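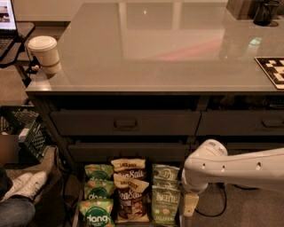 Slide 1: Takeaway cup, glossy grey benchtop.

Speaker notes — "The Shine Off Things: Learning to See Reflections"
Grembridge Sketch Club, 19 Jul 2020

Hello everyone, and thanks for having me back. Leave slide 1 up while people find their seats and get their pencils out. Start once the door's shut.

I want to talk tonight about reflections, and I'll warn you now that I can go on about them all night, so Samira Harb has a watch and permission to use it. We're after the ordinary, slightly murky kind of reflection you get on a tabletop or a wet road or the side of a kettle. Mirrors we'll leave alone. Mirrors are a different talk and I'd need a longer evening.

Quick look at the slide before we move on. There are pale patches from the overhead lights and a faint pinkish-red streak on that surface. If you were painting it, the grey would be the easy bit! The patches are what would make it look polished. Hold that thought.

(Next slide: my puddle painting, the bad one.)

I painted this when I'd been at it for 3 years and was very pleased with myself. It's the lane behind the bakery in Himumthorpe, after rain. Have a look at the puddle. I made it blue. Why did I make it blue? Because water is blue, obviously, everybody knows that. The sky that day was the colour of old dishwater and I'd painted it that way, two inches further up the same piece of paper. So I had a grey sky shining down into a bright blue puddle. It hung in my mum's hallway for years.

Pause here for laughs, or don't.

What got me out of that was Anju Tomar, who taught the June workshop some of you came along to. She stood behind me and asked, "What's the puddle looking at?" I still use that line every single time. A shiny surface is looking at something, and if you work out what, you've got your colour and most of your shape.

(Next slide: diagram, jetty post in still water.)

Right, the simple geometry. Please don't switch off, it's one line and I promise it's useful. A reflection in flat water sits straight below the thing it's reflecting. Straight down the page. It doesn't slide off to one side the way a shadow does. Shadows follow the light, so they can go anywhere. I see people mix these two up all the time, and I did it myself on the jetty painting, where the post has its reflection running off at an angle like a second shadow.

If the post leans left, the reflection leans left too. If it leans towards you, the reflection gets longer than the post. Do the pencil demo here with the baking tray of water. MOVE THE LAPTOP FIRST.

(Next slide: two greys side by side.)

Now values, meaning how light or dark things are. In most still water, dark things reflect a bit lighter than they are and light things reflect a bit darker. Everything gets squashed towards the middle. So your white boat isn't white in the water, and your black hull isn't black either. I mix the colour for the real thing, paint it, then knock that same puddle of paint back a little and use it for the reflection. It saves heaps of time and the two always look related.

Ask who's in watercolour and who's in oils. For oils, wipe the brush and drag it straight down through the wet paint, once, very lightly. For watercolour, let the first wash get to the damp stage and then go in with something thicker. Too early and it blooms everywhere. Noura Khalaf does this better than I do, so ask her to hold up her river one.

(Next slide: harbour, three stages.)

Edges! My favourite part. Sharp edges say still and hard. Soft edges say brushed, worn or moving. You can paint the same lamp on the same table and turn it from glass to old varnish only by softening the edges. I did 5 small studies of our kitchen table over the winter, all with the same three colours, and Fares Mansour picked the wrong one as "the glass one", so perhaps don't take my word for it. Pass them round. Get them back this time.

Exercise, if Samira says there's time: everyone chooses one shiny thing in the room — a spoon, the urn, somebody's glasses. Draw only what's reflected in it. Leave out the outline altogether. Put a timer on it and call time out loud. Walk around while they do it and keep quiet, which I find very hard.

When they stop, get people to swap drawings with a neighbour and guess the object. The urn is always a winner because it bends the whole room into a banana.

Questions. Somebody will ask about masking fluid. I use it for tiny highlights and almost nothing else, and I take it off the same day. Somebody will ask about white gouache and yes, go for it, I've never understood the fuss.

Homework for the keen ones: a wet footpath at dusk, any size, any medium. Anca Căpraru is collecting them at the next meeting and will pin them all up by the tea table.

Baking tray belongs to the kitchen. Dry it and put it back on the bottom shelf.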